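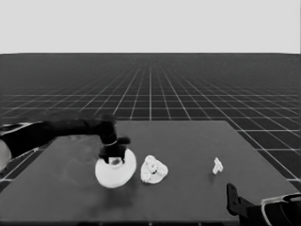 November, dye bench notebook, Barcombe workshop

Weld yellow on the Surken wool, second attempt

Started 8.40. The first attempt came out a thin greenish straw and I blamed the weld. Lutfa Khondokar thinks it was the mordant, and having looked back at my notes I agree with her. I had weighed the alum for dry skeins when the skeins were still damp from scouring, so the weight of fibre was wrong and everything worked out from it was wrong too.

Today all skeins dried overnight on the rail and weighed dry. Total 1000 g exactly after taking one small skein out. The odd skein is in the drawer with lot number 3118 on the tag, keep it as the undyed reference please.

Mordant: alum at 12 per cent, cream of tartar at 6. Dissolved separately in jugs of hot water before going in the big pan. Wool wetted out for an hour first. Brought up slowly, held just under a simmer for an hour, left to cool in the pan with the lid on. Lifted out at 1.15, squeezed, not rinsed.

Weld: dried tops from the Plernport grower, chopped with the garden shears. Same weight as the wool. Soaked since last night in a net bag. Chepkoech says she would never let weld boil because the yellow goes brown, and I have read the same. Kept it at 75 with the probe clipped to the side.

A teaspoon of chalk in the bath once the weld had steeped. The colour of the liquor changed straight away. Our tap water at the old place was hard and we never needed chalk there, which may be why my old recipe card doesn't mention it. Have written it on the card.

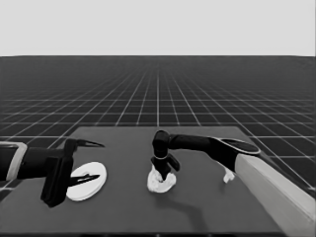 Wool in at 2.30. Turned every ten minutes with the long spoon, gently, as the last lot had felted a bit at the ties. I have gone over to loose figure-of-eight ties in cotton, four to a skein. Cotton doesn't take the alum the same way so the ties stay pale and are easy to find afterwards.

First skein lifted at 3.00. Clear yellow, no green in it. Second at 3.30, deeper. Left the rest until 4.15 and could see very little difference between those and the second one, so next time I would stop at an hour and save the gas.

Rinsed in three changes of water, each one as near as I could get it to the temperature of the wool. Spun out and hung on the north side.

Notes for Chepkoech Nzioka:
The Mwaipopo order wants 32 skeins of this yellow, half of them going on to the indigo vat for green. I would do the green ones from the lighter end of the batch.
The small scales drift if left on. Zero them between weighings.
We are down to 2 bags of alum. I have not ordered more.

Exhaust bath: the liquor still had a fair bit of colour so I put in some handspun scraps and left them overnight. Will look at them when I get in.

Still to do: light test. Wind a card from the 3.30 skein, cover half with foil, tape it in the front window and leave it a month. Lutfa has the card from the first attempt and we should put the two side by side.

Bench wiped down, gas off at 5.10.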